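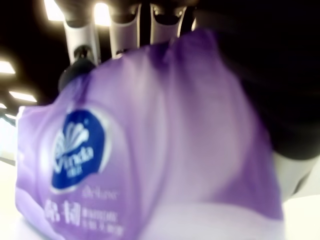

Ticket: label printer skips every other label
Opened by: Yoon-hee Ra
Status: closed

Hi all, me again with the Havosby printer (sorry!). Since I put in the new roll it feeds one label fine, then spits out a blank, then a good one, and so on. I've got 27 boxes waiting on address labels so I'm a bit desperate. I already turned it off and on, and I cleaned the roller with one of those alcohol pens.

Reply from Do-yoon Myung: Which roll is it, the 1,000 or the 2,000? And did you run the gap calibration after you swapped?

Yoon-hee: It's the 2,000. I did hold the feed button until it blinked twice, is that the calibration? I tried it from my laptop and from Si-woo's and both do the same thing, so I don't think it's the driver.

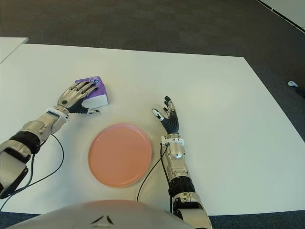 White tabletop, with carpet beyond.

Do-yoon: Two blinks is only the test page. Keep holding until you get three, then let go. Also check the label height in Didov, the big rolls are 50 mm and the old template is set shorter.

Yoon-hee: OK so the template was wrong AND I'd never done a real calibration. Fixed the height, held for three blinks (it fed out a bunch of blanks and I panicked a little), and now every label comes out printed. Did all 27 with no skips! I saved the template under a new name so Tae-yang Noh can use it too. Closing this, thank you!!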